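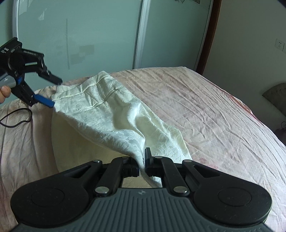
Folding a skirt with a wide waistband — how do you do it?
Laundry & Linen board, July 2019

purna_hems
Hello all. I have a cream skirt with a raised floral pattern in the same colour, lovely thing, bought in Sostthorpe in June for a cousin's wedding. I lay it out on the bed to fold it and every single time I end up with a ridge down the middle and the waistband wandering off in its own direction. I've always folded in half lengthways, then up in three. What does everyone else do?

Elango Annamalai
Welcome! Lengthways is fine, but start from the band. Get both ends of it level, smooth downwards with the flat of your hand, and only then bring one side over. If you pull from the hem you twist the cloth and the top layer slides off the lower one. My mother did all of ours on the bed too, and she'd have had words with me about tugging.

shi_and_sons
Going to disagree, sorry Elango. Jacquard shouldn't be folded at all if you can help it. The shine catches every crease. Clip hanger, two clips on the band with a bit of tissue under each, done.

Elango Annamalai
Clips leave dents in a wide band, tissue or no tissue! I've got 4 skirts in a drawer that have been folded for years and they come out beautifully.

vekell80
Roll it. Face down, sides in, roll from the hem up to the band — loosely, mind. I took one to my sister's that way and it only wanted a quick steam.

shi_and_sons
Rolling I could live with for a suitcase. Not for a wardrobe.

purna_hems
Thank you all, what a kind lot you are. I tried Elango's way this evening and the band behaved itself, though I may still buy a clip hanger (don't shout). Does anyone iron theirs inside out first?

vekell80
Always, with a cotton cloth over it.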